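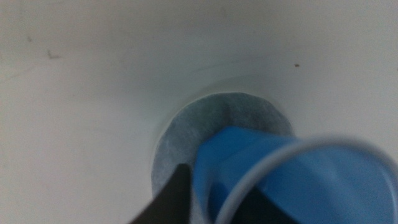

A blue plastic cup beside a mesh-covered opening in a white surface.

Rental listings should state water pressure

A rental listing in Vekville gives the floor area, the year of the last repaint and the distance to the Motelen line. It does not give the flow rate at the kitchen tap. I think it should, and I think the city should require it.

The measurement is cheap. Open the cold tap fully, fill a container of known volume, and record the seconds. A 10-liter bucket that fills in 50 seconds indicates 12 liters per minute. Repeat it on the hot side, then once more with the shower running. The third figure matters most, as it shows how the pipes behave under shared load.

I have rented four apartments in 11 years. In the Amundsen district the kitchen flow fell by almost half whenever the unit below ran a washing machine. The lease was silent on the point, and the viewing was held at noon, when demand in the building was low.

Landlords object that pressure varies by hour. So does street noise, and the city already asks for a noise class. A reading taken at a fixed time in the evening, with the date of the test, would be enough to compare two units on the same street.

The other objection is liability. A listing figure need not be a guarantee. It can be a dated test result, valid for 30 months, with the method printed next to it. Tenants can repeat the test with a bucket and a phone, and report a large gap before signing.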